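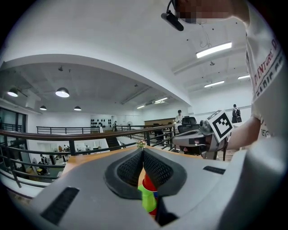

2024-06-04, Wamthorpe, upstairs table

Cups again this morning. I know we all said in February that we'd be done with cups by spring, and I'd like to put it down for the record that I was the one who said it loudest. But Karim made the fair point that a chore isn't finished when it works on a good day, and stacking and unstacking plastic cups is still the closest thing we have to clearing up after a party, so cups it is until the numbers stop wobbling.

Where we are: 602 demonstrations kept for the cup task, of which 550 came through the pose check without a complaint. The other 57... no, 52, I can't subtract before coffee. Tamara is going through those by hand. Most of the ones she has opened so far lose tracking right at the moment the two grippers come close together, and I think one hand is simply hiding the marker on the other. We had the same trouble with the Gutex jar lids and fixed it by approaching from the sides a bit more, so I've written SIDES on the sheet taped by the stairs. Please read the sheet!

Things I noticed while doing my share:

Nested cups stick. When you pull the top one and the one under it comes along, a person gives a little twist without thinking, and I caught myself doing it over and over. Lovely, except that I never do it the same way twice. Karim thinks the policy will average all my twists into one limp wiggle. I'm more hopeful than he is (I usually am), but I'd like us to settle on one twist, say a quarter turn of the wrist, and keep to it for a week.

Pinching too hard bends the rim. The soft pads forgive a lot, and that makes me lazy. Squeeze less.

My forearms are sore by the second hour. Swap at the hour even if you feel fine.

Long talk over lunch with Tamara about whether any of this is a chore yet. Her mother asked her on the phone when the thing can do the dishes, and she didn't know what to say, and neither did I. My own feeling is that the arms can already do pieces of the dishes. They can pick a cup off a table, put it in another cup, and carry the pair somewhere, provided somebody has set the table up kindly. What they can't do is walk into my kitchen on a Sunday and work out which cup is still being used. Pretorius wants a shop-floor version, sorting small parts into trays, and I suspect that one will get there first, dull as it is, because trays stay where you put them. Tamara disagrees and thinks the folks at Famholm will have a decent table-clearer before anybody sorts a tray properly. We bet a cake on it. Hers are better than mine, so I have every reason to want to win.

To do:
- Karim: rerun training on the clean 550 only, and leave the old mixed set alone so we can compare
- Tamara: finish the rejects, note which ones are marker trouble and which are just clumsy
- me: write up the quarter turn, and order more cups, same size as these
- all: we want 1,000 clean ones before we let anyone at Pretorius see a demo

Left both grippers on charge. The one with the squeaky trigger still squeaks; a drop of silicone oil tomorrow if I can find where it's got to.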